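Votilholm workshop notebook, January 2023

Back at the bench after the break, and a good long day with the sourdough trials, so I'm writing it all up while the kettle boils and before I forget which jar was which. The Soria starter came through its rest in the fridge beautifully! I had expected a sulk (it was left far too long in August and took ages to forgive us), but after two feeds it was up and domed and smelling of apples, and I was so pleased with it that I gave it the warm shelf all to itself.

I mixed the Kiani flour at a slightly wetter dough than last time, with the salt held back until after the first rest, and left it 12 hours in the cool cupboard. It felt slack when I tipped it out, and I very nearly added a handful of flour, but I have done that before and been sorry, so I wet my hands and folded it 3 times instead and it came together nicely. The whole batch weighed 2,358 grams on the big scales, which is a bit under what the sheet says, and I suspect a fair amount of the difference is still stuck to the bowl.

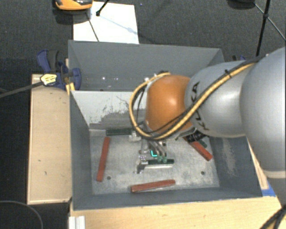 Why does the Kiani dough spread more than the Elladeo one when both are mixed the same way?

The Kiani is the weaker flour and takes up less water, so the same recipe leaves it softer and it wants to go sideways once it is out of the basket.

Next time, then, a little less water for the Kiani and a tighter final shape, and the Elladeo can stay exactly as it is, bless it. The crust on both was lovely, deep brown and blistered, though the bottoms were pale and I think the stone wants longer to heat. If anyone has the lid for the tall jar, please put it back by the sink. Rye soaker is on the lower shelf, start it tomorrow, around 14 degrees in there tonight.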